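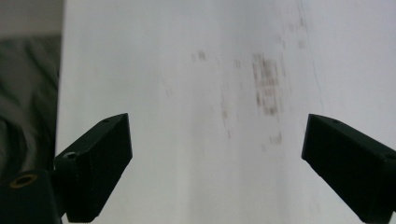 Unit 4: Marks, Creases and Lines on Large White Surfaces

Collections Care, evening course
Instructor: Amnuay Sombatkul
Bring this handout and your record forms on Tuesday. We start at 6:30 in the ground floor workroom.

4.1 What the unit covers

Units 2 and 3 dealt with boxes, folders and shelving. From now on we work with the objects themselves, starting with large pale surfaces: drawing sheets, maps, posters, paper table covers and plain white cloths. They come up often in small collections. The Makowska bequest, which we will use for most of the practical work, has 3,606 entries in its register, and 1,193 of those are flat items too large for a standard folder. Most have never had a condition note longer than one word. The word is usually "stained" or "fair," and neither is much use to the next person who opens the drawer.

By the end of the unit you should be able to write a condition note for a white surface that another person could use to find the same marks again. Cleaning is in Unit 6. Please do not clean anything before then, including with a dry brush.

4.2 Describe first, name later

A condition note has two layers. The first is what you see: color, size, shape, edge, position. The second is what you think it is. Keep them in separate boxes on the form. If you put "coffee" in the first box, the next reader will look for coffee and stop looking.

The marks in the middle of the white surface at the top of this handout are a fair test. They are brownish gray and blurry. They could be smudges, stains, or printed marks that are out of focus. A note that says "coffee spots" claims too much, and a note that says "dirty" gives the reader nothing to go on. Something like this would do:

Seen: Vertical cluster of brown blotches, slightly right of center, upper half. Made up of small irregular speckles. Darker at the top, fading downward.
Thought to be: Not determined. Check in focus, under a lens.

Note that the second box may say "not determined." You lose no marks for that in the assessment. You do lose marks for a guess with no support.

4.3 Words for marks

Use these words in class and on the forms. They are not the only possible set, and other collections use other ones, but everyone in the group needs to use the same ones.

Speck: a single small mark with no visible spread.
Speckling: a group of specks close together. Say whether it is dense or scattered.
Blotch: a larger mark with an uneven outline.
Smudge: a mark with a soft edge. If it has a clear direction, give the direction.
Tideline: a mark with a darker outer edge, left where liquid stopped. Only use this when you can see the edge.
Trail: marks in a line, whether joined up or broken.
Offset: a faint copy of an image from a facing sheet. Do not use it unless you have the facing sheet or a good reason to think there was one.

"Foxing" is not on the list. It is a common word for brown spotting in paper, but people use it for several different things, and beginners use it for everything. Write "brown speckling" in the first box. If you think it is foxing, put that in the second.

4.4 Giving a position

Set the item the way it is meant to be read. If there is no right way up, choose one, mark it on your sketch, and keep to it. Divide the surface in your head into upper, middle and lower, then left, center and right. That is enough for a first note. For a full record, measure from the top left corner, across first and then down.

When there are several marks, start from the largest or darkest and place the others from it. On the surface we have been looking at, you would begin with the vertical cluster. The small pair of smudges is then up and to the left of it, and the thin, broken trail of speckles runs down below it and to the left. Two short lines on a form will cover this.

If you cannot see all four edges, say so in the note and do not give measurements from a corner you have not seen.

4.5 Creases, folds and lines

These cause more trouble than stains. A crease is a change in the surface, and a pencil line is something lying on it. From above, in flat light, the two can look the same. The faint grayish line toward the upper right of the opening picture is that kind of line: thin, close to vertical, slightly curved. It might be a crease, a fold or pencil. You could not settle it from the picture.

With the item in front of you, do the following.

1. Turn the room lights down and place one lamp low at the side of the table.
2. Look across the surface toward the lamp. A crease will usually show a light side and a dark side.
3. Move the lamp to the next side of the table and look again. Shading that belongs to a crease shifts when the lamp moves. Pencil stays as it was, though graphite may shine a little at some angles.
4. Look through the lens along the whole length of the line, including both ends.
5. Write down which side the lamp was on for each thing you saw.

Do not run a finger along a line to feel whether it is raised. Gloves make no difference to this rule.

Broad, gentle undulations are a separate matter. Paper and cloth both go wavy when they have been rolled, hung, or kept somewhere damp for part of the year. Record them as "undulation" with a direction (vertical, horizontal, diagonal) and leave the cause for the second box. If an item has both undulation and a sharp crease, give each its own line on the form.

4.6 The background

Put a plain dark cloth on the table under or beside a white item. A dark gray cloth makes the edge of a white sheet easy to follow, and small tears and missing corners show up at once. On a white table they are easy to miss. Our cloths are in the lower drawer of the Ekement cabinet. Shake them out in the corridor before use and pull the wrinkles out of any part the item will lie on.

Light matters as much as cloth. The two Ulo lamps are for raking light only. For general viewing use the ceiling lights, and keep the blinds down while items are out. White surfaces take a blue tint from window light and a yellow one from some bulbs, so write the light source at the top of the form before you write any color word. "Bluish white, daylight" and "cream, lamp" may be the same sheet of paper.

Keep the workroom log up to date. If the humidity reading is above 55 percent when you arrive, tell me before opening any drawer.

4.7 Paper or cloth?

Sometimes you will be working from an old photograph and will not be able to tell. A smooth, matte white surface with soft creases may be a sheet of paper or a table covering. Use "white sheet material" on the form and add "paper or textile, to be confirmed." When you have the item itself, look at a cut edge through the lens. Woven cloth shows threads. Paper shows a mat of short fibers, or nothing you can make out at low power.

4.8 Practical work

Work in pairs. Each pair takes one item from the trolley and fills in a Culent form for it, front side only. Do not talk about causes until both of you have finished the first box. Then exchange forms with another pair and try to find every mark they have listed. If you cannot find one, circle it on the form and hand it back without explaining. They should rewrite the line until you can.

Allow forty minutes for the first form. The second will go faster.

4.9 Written task

Write a condition note for a white surface you have at home: a tablecloth, a sheet of wrapping paper, a roller blind. Look at it once by window light and once with a lamp at the side. Maximum 800 words, with one sketch. Show which way is up. Hand it in at the start of Unit 5.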